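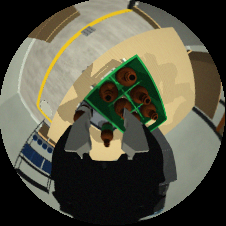
5 min read

Claeys Opens Its Doors in Akholm for a Day of Robots, Bottles and Good Conversation

AKHOLM, July. Claeys, the family-owned maker of crate and bottle handling equipment, welcomed 304 guests to its Akholm works this month for the first open day the company has held since moving into the building. Visitors came from breweries, dairies, juice presses, trade schools and the houses across the street, and many of them stayed a good deal longer than they had planned to, which pleased everyone here very much.

The main attraction was the first public demonstration of Brurkenent, the company's new software for teaching a robot arm to pack bottles into divided crates. Brurkenent lets an operator build and rehearse a packing job in simulation before a single real bottle is put on the table. Throughout the day the demonstration played on the big screen in the assembly hall, with the green crate, the brown bottles and the black gripper that our regular customers will know from their own training sessions, and with members of the engineering team standing by to talk people through it for as long as they cared to listen.

And they did care to listen! The hall was set up with benches for a short talk every half hour, but the talks soon ran into one another, and by noon it had become one long friendly discussion with people drifting in and out, coffee in hand. Several guests who run small bottling lines told us that returned glass is still sorted and packed by hand in their plants, often by the same two or three people who have done it for years, and that those people have sore shoulders to show for it. Those are the plants we had in mind when the work on Brurkenent began.

The job shown at the open day is one that sounds simple when you say it out loud. A bottle has to be picked up from the table, carried over the crate, lined up with an open compartment and let down between the dividers. Anyone who has packed a crate at a family party knows how it goes: the first few are easy, and then the necks get in the way of your hand. A gripper has the same trouble, and the fingers need room on both sides of the glass. A large part of the talk was given over to the order in which the compartments are filled, a subject on which our engineers hold strong views and on which, as it happened, so did a number of our visitors.
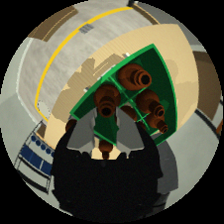
Can a small plant use Brurkenent without a robotics engineer on the payroll?
A small plant can get started with the people it already has, as long as one of them is able to attend the 12-hour operator course at Skulow. The course covers building the work area on screen, setting the crate and bottle sizes and rehearsing the job. Changes to the robot itself should still be made by a trained technician.

That course was the second big topic of the day. Skulow is the training center that Claeys runs on the far side of the river from the works, in the former grain exchange, and it has been teaching line operators and maintenance staff for a good many years now. From this fall, every seat in the operator course will include time in simulation, so that those taking part can try a layout, bump into things, start over and try again without stopping anybody's production or sweeping up any glass. Guests at the open day were invited to put their names down for a taster session, and 43 of them did so before the sheet was taken down at closing time.

A shuttle ran between the works and Skulow all afternoon, and those who made the trip were able to sit at a training desk and move through the same crate-packing job from several viewpoints. The wide, round view from close to the gripper drew the most comments. It takes a minute or two to get used to, with the table and the floor lines bending away on all sides, but it gives the operator the bottles, the crate and a good piece of the room in one look, and our instructors say that learners soon come to lean on it.

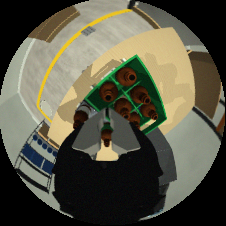
Brown bottles in and beside the green crate, as shown in the Brurkenent simulation.

Younger visitors were well looked after too. The apprentices had set up a table where children could pack a crate of their own using kitchen tongs, against the clock or just for the fun of it, and the line for that table was at times longer than the one for lunch. We should add that the apprentices planned and ran it entirely by themselves, down to the painted sign, and that they have already been asked to do it again.

For those with a more technical interest, the engineering team also went over how a simulated work area is put together. The arm, its pedestal, the table and the crate come first, and then the room is built up around them, with shelving, boxes, walls and markings on the floor.
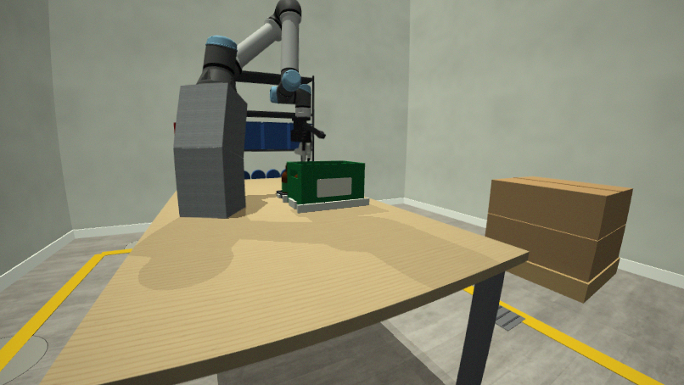 A surprising amount of the talk was about light and shadow. A shadow lying over a tabletop can change how an edge looks to a camera, so the team spends a lot of time on lamps and on where they hang, and a program that has only ever been tried in perfect light is sent back for more practice. One visitor from a dairy asked whether the same care was taken over the color of the crates, and was kept talking for most of an hour.

Claeys also used the day to share its plans for the months ahead. Brurkenent will be offered to existing customers first, starting this fall, and to new customers early next year. To help smaller plants along, the company will lend out a starter set of crate and bottle models, covering the most common sizes in the region, to the first 500 sites that register through Skulow. There is no charge for the loan, and no obligation to buy anything at the end of it.

The company would like to thank the town of Akholm for the use of the parking field, the bakery on the corner for opening early, and the neighbors for their patience with the traffic. Guests who left behind an umbrella, a child's blue mitten or a very nice thermos flask are asked to get in touch with the front desk, where all three are being kept safe.

A second open day is being considered for the spring. Anyone who would like to receive an invitation, register for the starter set or book a place in the operator course can write to the Claeys visitor office in Akholm or stop by the Skulow training center between 9 a.m. and 4 p.m.

About Claeys
Claeys designs and builds equipment for handling crates and bottles, and serves breweries, dairies and juice makers of all sizes. The company is based in Akholm and runs the Skulow training center.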